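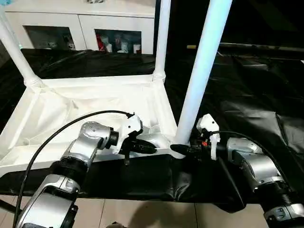 Two-arm pole assembly: when do you throw a demo out?
Fatholm Forum > Data collection > Bimanual

flekora_ops
Posted 25 September 2021
We are recording demos for a frame-and-pole task, teleoperated, two arms plus wrist cameras. 70 episodes so far. In 18 of them the operator missed the socket on the first try, backed off and went in again. Do I keep those or cut them? The policy is plain behavior cloning, no rewards.

gautam
Keep them. If it never sees a recovery it won't know what to do after a miss, and it will miss.

tubesock
Disagree. With plain cloning it learns the miss along with the fix. We had a peg task where the arm would stop short of the hole and wiggle every time, even when it was lined up. Took the retries out and the wiggle went away.

gautam
How many operators did you have? I'd bet that was one person's habit.

tubesock
2 operators. Both wiggled, so maybe.

flekora_ops
We have one main operator and me filling in. Other thing that bothers me is the wrist view. When a pole is close it takes up a lot of the picture and I can't see the joint well. Grab from the wrist camera:
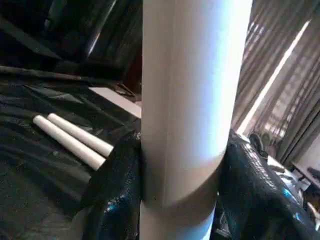
Wrist view, upright tube with two smaller rods on the sheet

marl_9
That black plastic would worry me more than the retries. It's shiny and the folds will move between episodes. Do you re-lay it?

flekora_ops
No, it stays down all day. It shifts when the arms drag on it.

marl_9
Then I'd pull it flat between batches, or else mess it up on purpose so the folds are never the same twice. Window light too. Cover the window all the way or record at different hours.

tubesock
Matte cloth. Cheap fix.

gautam
Back to the question - train both ways. Tag the retries, hold out 9 clean episodes for checking, run it with and without. The Flellico labeler lets you tag by time range, so you can trim the miss and keep the approach.

flekora_ops
OK, will tag them tonight. Not changing the sheet halfway through a set though.

tubesock
Fair. Still say cut them.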